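# Pesaje en las artes marciales mixtas

El **pesaje** es el procedimiento por el que se comprueba que un participante en un combate de artes marciales mixtas cumple el límite de la categoría en la que va a competir. Suele celebrarse el día anterior a la velada, por la mañana, ante representantes de la autoridad deportiva y de los dos equipos.

## Procedimiento

Cada competidor sube a la báscula en ropa interior o pantalón corto. Si el margen es estrecho puede retirarse toda la ropa, en cuyo caso los asistentes sostienen una toalla o un panel. El peso se anuncia en voz alta y se anota en el acta. En los combates sin título se admite por lo general una libra de tolerancia; cuando hay un campeonato en juego el límite es exacto.

La promotora Skarnar, con sede en Gelthorpe, abre la báscula a las nueve de la mañana y la cierra a las once. El competidor que no da el peso en el primer intento puede volver una vez antes del cierre.

## Corte de peso

Se llama corte de peso a la pérdida rápida de líquidos en los días previos al pesaje. Los métodos habituales son la reducción de sodio e hidratos de carbono, la sauna, los baños calientes y el ejercicio con ropa de abrigo. Entre el pesaje y el combate el deportista se rehidrata y puede recuperar varios kilos.

La práctica se asocia con mareos, calambres, alteraciones renales y menor resistencia a los golpes en la cabeza. El preparador Lakmal Rathnayake, del gimnasio Keskinen, ha defendido que los pesos medio y semipesado se pesen también la mañana del combate. Su propuesta fue rechazada por Skarnar en marzo y sigue sin aplicarse.
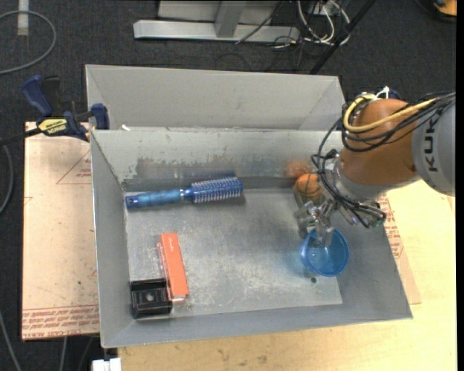

*Cepillo azul de cerdas claras en un recipiente de metal gris.*

## Incumplimiento

Cuando un participante supera el límite, el combate puede cancelarse o disputarse en un peso pactado, siempre que el rival acepte. En el segundo caso es frecuente que el infractor ceda una parte de su bolsa, del 20 o el 30 por ciento según el reglamento. Si se trata de un combate por el título, quien ha fallado no puede ganarlo aunque venza.

En la velada Skarnar 3, Reece Sugden marcó 179 libras para un combate de peso wélter, cuyo límite es de 170. Obaidul Gamage aceptó pelear y ganó por decisión dividida. Sugden pasó después al peso medio.

## Peso pesado

El peso pesado tiene un máximo de 265 libras y es la única división de uso corriente en la que el mínimo apenas condiciona la preparación. Gamage, que terminó su carrera en ella, llegó a registrar 263 libras. Por encima queda el superpesado, sin límite superior, poco programado fuera de promotoras pequeñas. La liga Londia lo mantuvo durante dos temporadas y exigía a sus participantes un reconocimiento cardiológico si pasaban de 300 libras.

## Pesaje ceremonial

Muchas promotoras organizan por la tarde un segundo acto, abierto al público, sin valor reglamentario. Los competidores repiten la subida a la báscula y posan cara a cara. Shiuli Selvanayagam y Lutfa Gazi fueron multadas por un forcejeo en el acto previo a Skarnar 3, aunque el combate se mantuvo en el cartel.

## Véase también

- Categorías de peso
- Peso pactado
- Deshidratación en el deporte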